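Ticket 951
Subject: Clovham accessory organizer, small compartments keep popping open
Status: Waiting on customer
Product: Clovham 9-compartment tray with lid
Opened by: Vusumuzi Jacobs

Hi there! So I bought the Clovham tray back in March to get my daughters' hair stuff under control (two girls, one bathroom, you can imagine), and I love the idea of it, but I'm having trouble with the lid. The big compartments are fine. The small ones on the left side won't stay shut once there's anything in them with a bit of height, and by the time I've carried the tray from the bathroom to the kitchen half the clips have swapped places.

I took everything out this morning and spread it over the counter to work out which pieces are causing it. The bobby pins are no problem, obviously, they lie flat anywhere. Same with the long beige and gold bar clip. The claw clip is my main suspect, the black one with the curved teeth, because it just won't lie low no matter how I turn it.
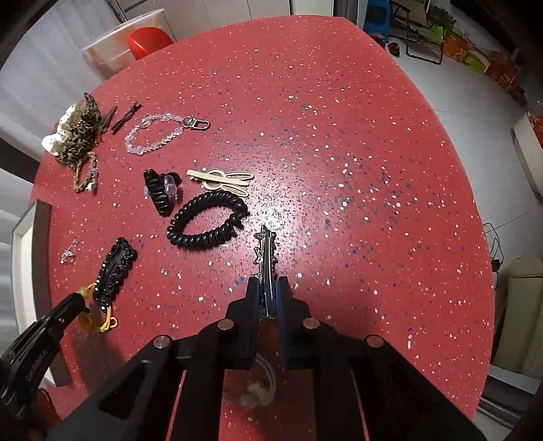 I tried the claw clip in a big compartment by itself and the lid clicked down fine, so then I got hopeful and put the coiled spiral tie in with it. Popped right back up! The spiral tie squashes if you press on it but then it slowly pushes the lid up again, which is kind of funny to watch the first time and less so the fourth.

The gold bunny-ear clip fits lengthwise, only just. The long dark one with the little silver spiky ornaments does not fit in anything except the long slot at the back, and even there I have to put it in at a slant. And I'd like to keep the crystal bead strap in there too, but the clasp end keeps sliding under the divider.

Things I've already tried:
Washed the tray and dried the hinge with a towel.
Took the dividers out and put them back the other way around.
Swapped the lid front to back (it goes on, but it's worse).
Left it empty overnight with a cookbook on top.

Is there a taller lid for this model? I saw one listed for the Skosden tray and wondered if it's the same size.

Thanks a bunch,
Vusumuzi

Reply from Lambert Home Support
Hi Vusumuzi, thanks for all the detail. The Skosden lid is 6 mm wider and won't latch on yours. We do have a raised lid for the Clovham, part 714. Could you check the latch on the left side for us? There should be a small tab on the inside. If it's bent or missing we'll send a new lid instead.

Reply from Vusumuzi Jacobs
Okay, I looked, and the tab is there but it leans outward compared with the one on the right. I pushed it in with my thumb and the small compartments held for a whole trip down the hall with just the flower clip and the black sparkly snap clip inside! Then I added the hair ties and it let go again. So I'd say bent. Could I get the raised lid as the replacement? I'm happy to pay the difference. The claw clip is living in a mug for now.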